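Semeniuk Is Looking for Staff Writers and List Contributors (Anime and Manga)

Semeniuk is an online magazine covering anime, manga and animated film for readers who mostly grew up with the stuff and never stopped. We publish features, seasonal guides, reviews and ranked lists. We are hiring one part-time staff writer and adding several freelance contributors for the winter and spring seasons.

The staff writer will work with Myroslav Kuzmenko, who edits our features and lists. Freelancers report to Zakhar Bondarchuk, who runs the seasonal desk.

What the staff writer does

You will write three pieces a week. One is normally a list of 1000 words or so, one is a shorter news or reaction piece, and the third depends on the season. During premiere weeks the third piece is always a first-episode review, and in those weeks you should expect to watch a lot of shows you would not have picked yourself.

You will also help keep our series database in order. It has 324 entries at the moment, covering titles we have reviewed in full, and many of the older ones need new streaming information, corrected studio credits or a better synopsis. This takes up a few hours most weeks. If you dislike that kind of work, the freelance role will suit you better.

Staff writers pitch their own topics. Myroslav reads pitches every morning and answers by 2 p.m. Eastern. We turn down plenty of ideas from our own people, usually for the reason that we ran something close to it last year, so please search the archive first.

What freelancers do

Freelancers write one or two pieces a month, either from their own pitches or from a list that Zakhar sends out. Subjects we want more of right now:

Sports anime other than soccer and volleyball
Manga that finished its run without an adaptation
Older science fiction series, including robot shows and space opera
Romance and workplace stories with adult leads
Voice acting and dubbing, in any language
Short films and student animation

We have enough people for long-running action series and are not taking pitches on those until the spring.

Who should apply

You need to write clear English and meet deadlines. You should know at least one corner of anime or manga very well and be curious about the rest of it. Published work is helpful but not required – a personal blog, a newsletter or a set of long reviews on a fan site is fine. Reading Japanese is a plus and is paid extra when a piece depends on it.

We edit closely. Most first drafts come back with questions about dates, credits and episode numbers, and you will be asked where you found each one. Fan wikis are not accepted as a source.

We do not publish text produced by AI tools, and we do not accept pieces that have run elsewhere.

Pay and hours

The staff role is 20 hours a week, fully remote, paid every two weeks by the hour. The rate is given at the first interview. Freelance lists and features pay $243 each, on acceptance. Reviews are paid at a lower flat rate, which Zakhar will confirm when he assigns one. We cover the cost of streaming subscriptions needed for an assignment, and manga volumes if no review copy is available.

Bylines are yours. You may repost your work on your own site six months after it runs with us.
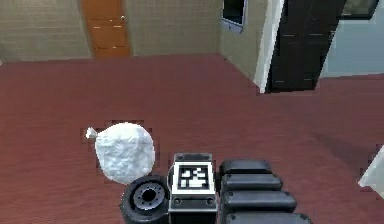
Robot arm and coded marker, computer rendering.

How to apply

Use the form on our Jobs page. Choose "Staff" or "Freelance" at the top – you may apply for both, but fill in the form twice. We ask for the following:

A short note on what you watch and read
Two writing samples, as links or attached files
One original list idea with a working title and five of the entries
One paragraph on a series you think we got wrong, with your own view of it
Your time zone and the hours you can usually be reached

The note should be no longer than 900 characters. The form will cut it off after that. A resume is optional for freelancers and required for staff.

Applications are open through December. Everyone on the staff shortlist will be given a paid test piece of one list, edited in the normal way, followed by a video call with Myroslav. Freelance applicants do not take a test. Their first accepted pitch is treated as a trial, at full pay.

Questions about either role can be sent through the contact form with "Writers" in the subject line.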